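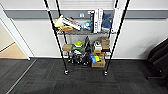

What Is Dust?

Print this page
E-mail this page

Zakdale Children's Science Library
Reading age: 7 to 11
Page reviewed: 29/01/2025

Dust is the name given to very small, dry pieces of solid material. The pieces are light enough to be carried by moving air, and they settle when the air becomes still. Dust can be found in every home, in every school and on every street. It is also found in deserts, on mountains and in space.

How small is a piece of dust?

Scientists measure dust in micrometres. There are 1,000 micrometres in one millimetre, which is the smallest mark on most school rulers. A grain of dust measuring 40 micrometres across can just be seen by a person with good eyesight. Many grains are far smaller than this and can only be seen with a microscope.

Larger grains fall quickly. The smallest may stay in the air for hours. When sunlight shines into a dark room, the floating grains sometimes appear as bright specks. They were in the room before the sun came in, but there was not enough light falling on them to make them show.

Where does house dust come from?

House dust is a mixture, and no two homes have quite the same one. It may contain:

- soil and sand brought in on shoes
- fibres from clothes, carpets and bedding
- tiny flakes of human skin
- hair and fur
- pollen from plants
- soot from candles, cookers and fires
- crumbs of food and scraps of paper

Some dust drifts in through windows and doors. The rest is made indoors. Each time a blanket is shaken or a jumper is pulled on, small fibres break away from the cloth.

Where does dust settle?

Dust lands on any surface that faces upwards. A solid shelf will collect an even grey layer if it is left alone. A wire shelf has gaps, so some of the dust falls through to whatever is underneath. Objects standing on the shelf collect dust on their own upper sides.
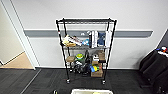
Wire shelves on wheels. Dust can pass between the wires.

Dust also gathers in corners and under furniture, where the air moves slowly. Hairs and fibres become tangled together there and trap smaller grains. The soft grey clumps that result are often called dust bunnies.

Some materials attract dust. When certain plastics are rubbed, they gain a small electric charge known as static electricity. The charge pulls light grains towards the surface and holds them in place. Television screens were once well known for this.

Does anything live in dust?

Dust mites do. They are related to spiders and have eight legs when fully grown. A dust mite may be 300 micrometres long. It feeds mainly on flakes of skin and prefers warm, damp places such as mattresses and pillows. Mites do not bite, but their droppings can cause sneezing or itchy eyes in people who are allergic to them. They can also make asthma worse.
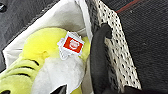

Dust is harder to remove from soft things than from hard ones. A plate or a table can be wiped in a moment, but cloth has many spaces between its fibres where grains can lodge. A yellow plush toy with a fuzzy surface offers plenty of such spaces, and so do the folds of the white cloth it is lying on. Many soft toys have a small tag sewn into them, as this one has, and an adult should look for washing instructions before a toy is cleaned.

How can dust be reduced?

A slightly damp cloth picks up dust, while a dry one may push it back into the air. It is best to begin with high surfaces and finish with the floor. Bedding should be washed regularly. A doormat will catch some of the soil from outdoor shoes.

Words to know

Allergic: made unwell by something that is harmless to most people.
Fibre: a very thin thread.
Micrometre: one thousandth of a millimetre.
Pollen: fine powder made by plants.

Print this page
E-mail this page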